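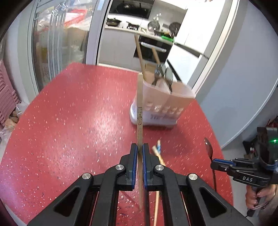
Figure 1. Wooden chopstick with printed characters, held upright over the red table.

Keeping the Naseri Mill: A Proposal for a Public Library in Prudum
Third-year design studio, final report
Stela Sârbu and Tarek Soliman
Studio tutor: Mahnaz Kordestani

1. How we came to the project

The brief for our year asked each pair to pick a building in Prudum that had lost its use and to propose a new one for it. We walked around town for most of a weekend, in the rain, before settling on the old Naseri flour mill beside the canal (we had passed it four or five times by then and kept finding reasons to go back). It has been shut for longer than either of us has lived here. The town library, meanwhile, is squeezed into the ground floor of an office block on Marico Street, with its children's books next to the copy machine, and everyone we talked to there was very kind and also very tired of it.

So the idea more or less made itself: move the library into the mill, keep as much of the mill as we could, and add only what a library needs.

2. The building as it stands

The mill is a long brick box with timber floors, three stories high, with a lower loading shed on the canal side. We measured it over several visits with a tape and a borrowed laser. Our total for the usable floor came to 1,651 square meters. The drawings held by the town archive give 1,557, and we spent an embarrassing amount of time on the difference before Bahman Mirzaei, who was kind enough to let us into the archive after hours, found a note showing that the loading shed was built later and never added to the plans. After that we used our own number.

The brick is in good shape apart from the northwest corner, where a gutter has failed and the mortar can be scraped out with a key. The floors are another story. The columns are heavy and sound as far as we could tell, but the top floor has sagged in the middle bays, and we would not want to put book stacks on it. Books are terribly heavy, as our structures instructor Tahmineh Nikzad reminded us at every single review.

3. The proposal

We put the weight at the bottom. The main collection goes on the ground floor on a new concrete slab, and the second floor holds the reading rooms and study tables. The top floor, which has the nicest light of all, becomes a lighter space for exhibitions and meetings once its middle bays have been repaired. The children's library gets the loading shed, with its own door to the canal path so that strollers don't have to come through the main entrance.

Our one large cut is the stairwell. We take out 7 bays' worth of flooring along the south wall, spread over two levels, and put in a wide stair with landings deep enough to sit on. The south windows are small, and before the cut hardly any daylight reached the center of the plan in our study. We argued about this stair for weeks! Stela wanted it steeper and tucked away, Tarek wanted it to be the first thing you see, and the final version leans toward Tarek's, with Stela's handrail.

New parts are painted steel and plain plywood, so that a visitor can tell them from the old ones without needing a sign.

4. Talking to people

In August we set up a table at the Dindska street fair and asked passersby what they wanted from a library. Quiet came up a lot, and so did toilets. Several older people had worked in the mill or had parents who did, and they asked us to keep the hoist wheel under the roof. It had been missing from our plans altogether, and it now hangs over the stair.

5. What we would do differently

We left the heating far too late. Our scheme has insulation inside the roof and none on the walls, which kept the brick visible but gave us poor results in the energy exercise. Mahnaz suggested lining the north wall only, behind the shelving, and we think she is right, although there was no time to redraw it.

We also underestimated the shelving itself. The first plan had 800 meters of shelf and the librarians told us, very gently, that this would leave a good part of the collection in boxes. The drawings in the appendix show the revised layout, with taller stacks along the north side and the aisles kept wide enough for a wheelchair to turn.

Appendix: site plan, floor plans, long section, stair details, survey notes.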